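Product Researcher and Copywriter, Museum Merchandise
Lornen, Lemport
Part-time, permanent
Posted 01/04/2025

Lornen makes and sells small goods for museum shops: magnets, enamel pins, tea towels, notebooks, tote bags, bookends, the occasional umbrella. Most of what we make carries a picture or a pattern borrowed from something in a collection. We are looking for a person to find out whether what we print on the back of the card is true, and to write it again when it isn't.

We have been in this trade long enough to distrust most of the writing in it, our own included. A typical gift card tells you that an artist was "visionary," that a pattern was "inspired by nature," and that the object in your hand "celebrates" something. A shopper who reads three of these in a row learns nothing and puts the magnet back. Or buys the magnet anyway, as our sales manager likes to point out. We would still like the card to be right.

What the job is

You will work through our catalog, new items first and old ones as time allows. There are 54 items in the current catalog with a history text of some kind. We believe a fair number of those texts were copied from one supplier's sheet to another over the years, picking up small errors on the way. One of our coasters has given two different birth years for the same printmaker, depending on which box you opened. We would like that kind of thing to stop.

For each item you will:

Find out what the original work is, who made it, when, and for whom, as far as anyone can say.
Check who holds the rights and whether the credit line matches the agreement.
Write a card text of no more than 9 lines, and a longer text for the website.
Keep a source sheet that another person could follow without calling you.
Say plainly when something isn't known.

The last item matters more than it may look. Museum curators are used to writing "attributed to" and "probably." Shops are used to deleting those words. We want them left in. If a pattern was found on an unsigned fabric sample and the best anyone can offer is a decade and a region, the card says so. We have been told this hurts sales. We have never seen figures that show it, and we have asked.

You will also sit in on product meetings, about once every two weeks, and be expected to speak up. Last March we came close to approving a set of bookmarks with a quotation that no one could trace to the woman it was credited to. It was a nice quotation. It is on a great many websites. The bookmarks went ahead with a plain border in its place and they look fine.

The ranges you would start with

Isik is our enamel range: pins, keychains and one rather heavy bottle opener. The designs come mostly from early posters and trade cards. The images are well documented, but the firms behind them often aren't, and the texts tend to fill the gap with guesswork. Some of the cards claim a poster was "famous in its day." You will be asked to find evidence of this or take the phrase out.

Huanca is a newer range of woven and printed goods. It is the one we are most careful about. The designs are made with living weavers who are paid a fee and a share of sales, and they approve the text before it goes to print. Please don't apply if you think approval is a formality. They have sent text back to us, twice, and both times they were right. One draft described a motif as an ancient symbol of fertility. The weaver who designed it said it was a bird, and that she had made it up.

There is also a loose group of desk and table items with no range name, which we sell to smaller museums that can't afford their own designs. The texts for these are short and mostly bad.

Who we think could do it

We would rather not write a list of qualities. Every applicant to every job is organized and has an eye for detail. Instead, a few things we would like to see some sign of.

You have looked something up in a library or an archive, on paper, and can tell us about it. You don't need a degree in art history or museum studies. We have employed people with both and people with neither, and we couldn't tell you which did better work.

You can write a short sentence that says one thing. If your natural style is longer, that is fine for the website texts, up to a point.

You know what a search engine can't tell you. We get a good many drafts now that read smoothly and have no source behind them. We are not interested in arguing about how they were produced. If a claim is on your card, you must be able to show where you got it, and "it came up in several places" will not be accepted, as the several places usually have the same parent.

Reading knowledge of a second language would help. German and Spanish come up most. Please don't overstate it, because we will hand you a page and ask what it says.

You can disagree with a designer and still have lunch in the same room.

Hours, pay and place

The job is three days a week, to be agreed with you. Our office is on the upper floor of the Lemport warehouse, above the packing room. There is an elevator, which works. You may do one of the three days from home once you have learned the catalog, but the samples and most of our reference books are here, and experience says that people who never handle the goods start to describe them wrongly. A "pocket" notebook in our catalog didn't fit in a pocket for four years.

Pay is on our published scale, and the exact rate will be in the first message we send you, before you give up any time to an interview. We think it is a fair rate for the area. You may check it against others and tell us if you find otherwise. Paid vacation and sick leave are the same for part-time staff as for full-time staff, adjusted for hours. There is a staff discount, and after a few months you will find you don't use it.

We won't tell you that we are a family. It is a small company with a decent kitchen, and people mostly go home on time. November is an exception and we pay overtime for it.
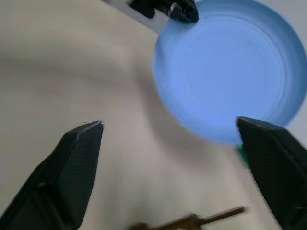
How to apply

Send us three things, in one email:

A letter of no more than a page. Tell us what you have done and why this job interests you. You may leave out your passion for storytelling.

A résumé, in whatever order makes sense.

A correction. Pick any object sold in any museum shop, ours or another's, with a text on its card, label or web page. Find a claim in it that is wrong, doubtful or empty. Send us the original wording, what you found, where you found it, and your own version at the same length or shorter. If you look into a claim and it holds up, send that instead. We mean it. A well-checked claim that survives is as useful to us as one that doesn't, and we have noticed that people who are asked to find mistakes will sometimes make one up to please us.

Please don't spend more than an evening on this. We will not use your text on any product. If we should ever want to, we would write and offer to pay for it.

What happens next

We read everything, and two of us read each correction with the name removed. We used to hold a group interview with an exercise involving sticky notes. We could never work out what it measured, so it is gone.

We plan to invite 9 people at most for a conversation of less than an hour, in person or by video call. You will get the questions the day before. From those we will ask two or three back for a paid half day in the office, working on a real item with a real file of sources, some of which disagree with each other. Travel costs within reason are covered for both visits.

Everyone who applies will get an answer, including a no. If you sent a correction and we turned you down, you can ask for comments on it and will get a few lines from the people who read it. We can't promise you will agree with them.

Some questions we have been asked before

Is this really a marketing job? Partly. The cards help sell the goods, and we would be fooling ourselves to say anything else. But you will not report to sales, and sales can't change your text without your agreement. If there is a standoff, the director decides. So far it has gone the writer's way more often than not, though the sample is small.

Will I get to suggest products? Yes, and most suggestions are turned down, including the director's. Knowing the history of an image is a good start. It also has to survive being reduced to the size of a coin.

Can I do this as a freelancer? We have tried it. The texts were good and the source sheets were thin, so we decided to make it a staff job.

Do customers read the cards? Some do. We hear from them when there is a mistake, often in handwriting, and once with a photocopy of the relevant page attached. If you have ever sent such a letter to anyone, please mention it in your application.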